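Welcome, and thanks for stopping by! Tunik is a small set of icon and cursor themes for Linux desktops, and this folder holds the palette data they are built from (2520 color entries at the moment, most of them shades you would need very good eyes to tell apart).

## What you get

- `palette.csv`, one color per row, with a name, a hex value and the widget state it belongs to
- `drircombe/`, the warm light variant, 1162 icons
- `fondo/`, the dark variant, which is still missing its mimetype icons
- `build.sh`, which puts everything into `~/.local/share/icons`

Run the script as your normal user, then pick the theme in whatever settings tool your desktop gives you. If you only want the cursors, add `--cursors` and it will leave your icons alone. I use it that way on my laptop and have been very happy with it.

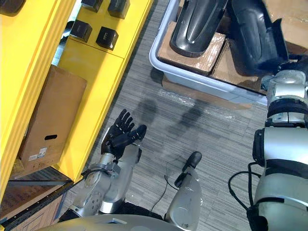

*Black on bright yellow, with a tan cardboard box on the lower level.*

A word about the yellows. Drircombe used to have far too many of them, and in November I finally sat down with a pot of coffee and merged 219 near-duplicates (it took the whole evening, and I enjoyed it more than I expected to!). If you made your own theme from the older file, some names will have gone missing. The old-to-new list is in `renamed.txt`.

## Known trouble

Panel icons can look fuzzy at 22 pixels. Programs that ship their own icons will ignore the theme completely, and I can't do much from here.

## License

The icons are CC BY-SA 4.0 and the script is MIT. Please send fixes as small patches, one icon at a time if you can bear it.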